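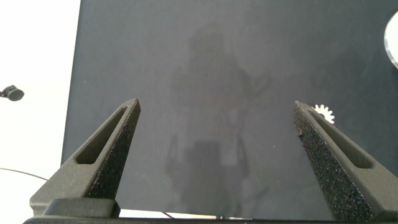

Dark gray surface with a faint, blurry reflection near the middle.

Ticket 211: Story submissions to Minja bouncing with "over word limit"
Status: Resolved
Opened: 2025-05-26
Category: Submission form, flash fiction

Original message
Hello, and thank you for keeping the submissions portal going, I know it must be a lot of work on top of reading everything! I'm trying to send a short story to Minja for the Gulmont issue and the form keeps turning me away. It says my story is over the 3,000 word limit. My word processor gives me nearly 3,000, so I'm under, if only by a whisker. I've tried the .docx and the .rtf, and I've tried it in two browsers. Same red message each time. I sold you a little ghost story in January and had no trouble then, so I'm wondering if something has changed.

Reply from Potine support
Thank you for such a clear note, and I'm sorry the form has been so stubborn. I opened your file on our side and I think I see it. The portal counts every word in the document, and that includes your title page, your mailing address, the running header and the short bio at the end. Would you try taking the bio out and pasting it into the "About the author" box? Please keep the title and your byline at the top, as the Minja editors like to have those.

Follow-up from author
I moved the bio over and took out the address too. Still no luck, I'm afraid. The number on the error did go down, so we're getting somewhere — it now says I'm 33 words over.

Reply from Potine support
That was a real help. I went through the file again, slowly this time, and there are tracked changes from an earlier draft still in it. Your word processor hides the deleted words, but our counter reads them anyway. If you accept all the changes, save the story under a new name and upload that copy, it ought to go through. The old upload can stay where it is, and I'll clear it out from here.

Follow-up from author
It went through! I have the confirmation email and the story shows as "Received" on my page. I had no idea those old cuts were still in there (a whole paragraph about a lighthouse, among other things). Thank you for being so patient with me.

Internal note
Counter reads deleted text in tracked changes. Same behavior seen on the Botau poetry form, where it throws off the line count. Linked both to the open bug. Help page wording to be updated before the Gulmont window closes.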